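Looking after the two-arm cell at Borley

The Borley workshop has had its two-arm tabletop cell since October, and it has now done enough hours for us to know what it needs to keep going. Several people at Suvcombe have asked what the upkeep involves before they set up one of their own. What follows is how we look after ours. It isn't complicated, but most of it has to be done on schedule or the picking gets worse a little at a time and you don't notice until it's bad.

The cell is two small arms on a front rail, with a white table between them and a frame of aluminium profile around the outside. Each arm has a two-finger gripper and its own small camera bracket at the wrist. The job is sorting desk items. Kirkegaard supplied the arms and Skuleo is the software that runs the sorting and keeps the log. We do a short service every 100 hours of running and a longer one every fourth time.

The short service starts with the arms parked and the power off at the wall. Check the screws on the base plates first. We had one work loose in the first month and the only sign of it was that the left arm kept closing just short of whatever it was reaching for. We recalibrated twice before anyone put a hex key on it, and the screw took half a turn.

Next are the cables. The corrugated hose runs along the upper link and loops around the outside of the elbow, and it needs enough slack for the arm to fold right back. Move each arm by hand through its full reach and watch the hose the whole way. If it pulls tight, redo the ties. Don't pull them down hard. A tie that is too tight will pinch the cable inside, and a pinched cable gives you faults that come and go and are very tedious to find. The thin cable up to the wrist camera gets the same check, along with its plug.

After that, power up and run the table test with a few ordinary items out: pens, a mug, a screwdriver, the stapler.

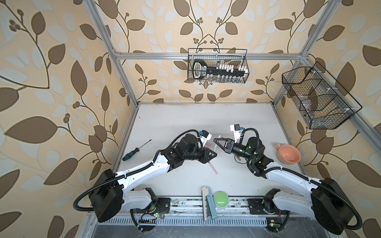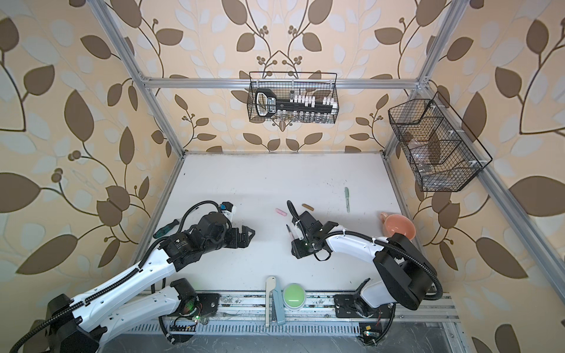
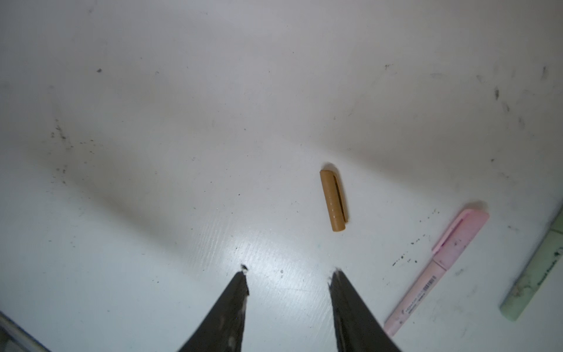
We run the test four times with the items moved each time, and check the Skuleo log after each run. A missed pick now and then is normal. The same miss in the same spot on every run means something has shifted, and that is when we recalibrate. Calibration takes most of an hour, so we don't do it for the sake of it.

Fingers are the part that wears. Look at the tips and the inner edges under a good light at every service. Light scuffing is fine. Once a tip has lost enough material that the pair no longer closes evenly on a pen, change both fingers on that gripper together. We tried changing one at a time to save parts, and the new finger did all the work and the pen twisted as it was lifted. The left gripper's first set lasted 592 hours. We keep two spare sets in the drawer under the bench – please write it on the sheet when you take one, so more can be ordered.

The table should be wiped down with a damp cloth and then a dry one. Grit on the surface gets into the finger tips and marks them, and dark specks near a small item can confuse the wrist camera. Use plain water. The spray cleaner from the kitchen left a film that put a glare across the middle of the table, and we spent a morning adjusting camera exposure for what was really a cleaning problem. Brush out the grooves in the front rail as well, as dust that sits there ends up back on the table.

The longer service adds the joints. With the power off, turn each one slowly by hand and feel for rough spots. Compare left with right at the same joint. If one side is noticeably stiffer, note which joint and leave it alone. The elbow housings are not to be opened here, and Kirkegaard will swap a joint by post.

The next long service is on Monday, March 24, 2025, starting after morning tea. The cell will be off until lunch. Anyone from Suvcombe who wants to see it done is welcome to come across, and there is room at the bench for two or three people. Bring safety glasses, as ours are all spoken for.

Borley Workshop Newsletter | Contact: front desk, Borley | © 2025 Borley Workshop | Back to top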